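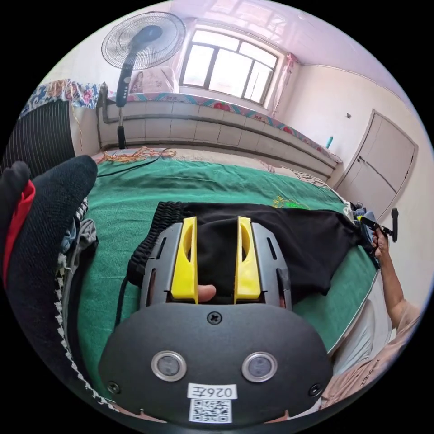
Plarkthorpe publishes results of its household gripper comparison

Plimo and Ji handheld models tested on clothing in occupied homes; full data now open to research groups

FOR IMMEDIATE RELEASE

MEMLEY, 13th November – Plarkthorpe today published the results of a side-by-side comparison of its two handheld grippers, the Plimo and the Ji, on everyday clothing and bedding. The work was done in bedrooms in lived-in homes, with operators holding the grippers by hand and working on whatever clothes the household had ready to be folded or put away.

The comparison covers 3,000 recorded grasps made over 200 sessions. Each session used both models on the same items, so that a pair of trousers picked up with one was put back down and picked up with the other. Recording began in June in three homes and used the same small group of operators throughout.

The full set of recordings, the operator notes and the scoring sheets can be requested from Plarkthorpe starting today. There is no charge for universities and other non-commercial research groups.

Why clothing

Most of Plarkthorpe's earlier testing was done with boxes, bottles and kitchen items on a bench in Memley. Those tests said little about soft goods. A gripper that does well on a carton can close on a T-shirt and come away with nothing, or with the T-shirt and the sheet beneath it.

"We kept getting the same question from people who use these tools to record training data, and it was always about laundry," said Hina Rind, who leads product testing at Plarkthorpe. "We had an opinion on which model was better for it. We did not have numbers, and the opinion was partly wrong."

The two models share a handle layout and a mounting plate, and operators can move between them without retraining. They differ mainly in the fingers and in how the fingers close. The Plimo has wide, paddle-like fingers with an oval opening near the tip. The Ji has narrower solid fingers with a firmer pad and a shorter trigger pull.

What was measured

Every grasp was scored on the same sheet. Scorers noted whether the item was picked up on the first close, whether anything else came up with it, whether it slipped before it was set down, and whether the operator had to use the other hand to help. Scoring was done from the recordings by two people working separately. Where they disagreed, the grasp went to Bushra Khokhar, the study's data lead, for a final decision.

Items were grouped by how they behave when pinched. Loose single-layer knits went in one group, heavier woven items such as denim in another, and garments with zippers, drawstrings or elastic in a third. Bedding was kept apart from clothing because the operators tended to grab it at a corner or edge.

The operators were asked to work at their normal pace. They were also asked to leave the room as they found it, and no backdrop or extra lighting was brought in. Windows stayed uncovered during the day if that was how the household kept them. 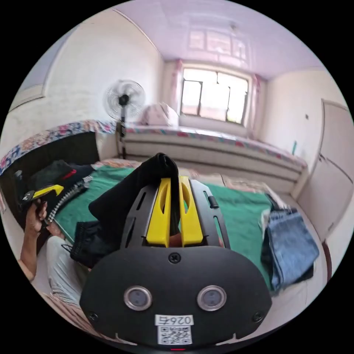

Handheld gripper 0264 closed on a black garment during a bedroom session. Folded jeans lie on the green sheet at right.

Main findings

The Plimo did better on soft, loose clothing. Its wide fingers picked up single-layer knits on the first close more often than the Ji, and the item was less likely to slip on the way to the stack. Scorers put this down to the oval opening, which lets a fold of fabric push through a little as the fingers close. Thin fabrics gained the most.

The Ji did better on denim and on folded items. Its narrower fingers can get between two layers of a stack without disturbing the one below, and the firmer pad held a thick seam or waistband well. Operators also preferred the Ji for the last step of a fold, when a sleeve or leg has to be placed neatly and let go.

Neither model did well with long zippers. When the fingers closed across a metal zipper, the grip was uneven and the item often turned as it was lifted. Operators learned to go for the fabric to one side. Plarkthorpe has kept the early attempts in the published data, scored as they happened.

Drawstrings caused trouble of another kind. The item itself was picked up without difficulty, but a hanging cord sometimes caught on something else nearby. The scoring sheet had no line for this at the start. One was added after the first group of sessions, and the earlier recordings were scored again with the new sheet.

Picking up a dark garment from other dark clothing was the slowest task for both models. This had more to do with the operators than the grippers. They took longer to choose where to pinch, and they were more likely to bring up two items together.

Notes from the operators

Anum Sethi carried out more of the sessions than any other operator. She said the main difference between the models could be felt in the hand before it showed in the scores.

"With the Plimo I stopped planning where to pinch a shirt. I just went for the middle of it and it came up," she said. "With the Ji I had to look for an edge. But once I had jeans in the Ji they stayed put, and with the Plimo I was squeezing harder than I wanted to."

Sethi also reported that a long session with the Plimo was more tiring, as the trigger travels farther. Two other operators said the same. Plarkthorpe is testing a lighter trigger spring and will offer it as a replacement part if it passes wear testing.

Working on a bed was a further point in the notes. A mattress gives when the fingers press down on it, and operators had to push deeper than they would on a table before closing. This made it easier to catch the sheet by accident. The Plimo did this more often than the Ji, mostly on soft blankets, and it is the main weakness the study found in that model.

Several sessions were run with two operators at one bed, each with a gripper, one holding a garment flat and the other folding. These are marked in the data so that groups interested in two-handed or shared tasks can pull them out. They are scored on a separate sheet and are not counted in the comparison between models.

Changes to the products

Plarkthorpe will make the following changes as a result of the study:

The Plimo finger will get a slightly thinner lower edge, to make it less likely to catch a sheet or blanket. Fingers with the new edge will fit all existing Plimo units.

The Ji will be sold with a choice of two pads. The current firm pad stays as the standard part. A softer pad, tried in the last group of sessions, will be offered for light clothing.

Both models will ship with a printed card on picking up garments with zippers and cords, based on what the operators worked out for themselves.

Prices for the two grippers stay the same. Customers who already own a Plimo can order the new fingers as a spare part when they are ready. Plarkthorpe expects to confirm a date once the first molded batch has been checked.

Limits of the study

Plarkthorpe designed and paid for the comparison, and both products are its own. No gripper from another maker was included. The homes were found through staff and their families, and the clothes in them were mostly adult casual wear. Baby clothes, formal wear and wet laundry were hardly touched or left out.

All of the grasps were made by people holding the grippers. The results should not be read as a prediction of how either model would perform mounted on an arm, where the approach angle and closing force are set in other ways. A person adjusts without noticing, and some of that adjustment is in these scores.

"I would like someone to take the same items and the same sheet and run it on an arm," said Khokhar. "We have written the scoring notes so that it can be done without calling us. If people find the notes unclear, they should call us anyway."

Jaruwan Prasertsri, who reviewed the scoring method for Plarkthorpe before the results were released, asked for one change to the report. The first draft gave a single overall score for each model. Prasertsri advised dropping it, on the grounds that the figure depended almost entirely on how much denim happened to be in the mix. The published report gives results by item group only.

How to get the data

Research groups can request the recordings by writing to the Plarkthorpe data desk with a short description of the planned use. Requests are normally answered within a week. The scoring sheets and the written report can be sent without a request form.

Recordings are grouped by session, and each one carries the item group, the gripper model and the operator's notes. Households agreed to the recording and release of the sessions, and were able to ask for any part to be removed before publication. Sections where a household did so are missing from the set and are listed in the report.

Commercial users should contact the sales team about license terms.

About Plarkthorpe

Plarkthorpe designs and builds handheld grippers, finger sets and mounting parts for groups that record manipulation tasks by hand. Its products include the Plimo and the Ji. The company is based in Memley, where it also runs its test bench and repair shop.

Media contact

Mehwish Baloch
Press Office, Plarkthorpe
Memley

Interviews with Hina Rind and Bushra Khokhar can be arranged through the press office. Additional photographs from the sessions are available to editors on request.

– Ends –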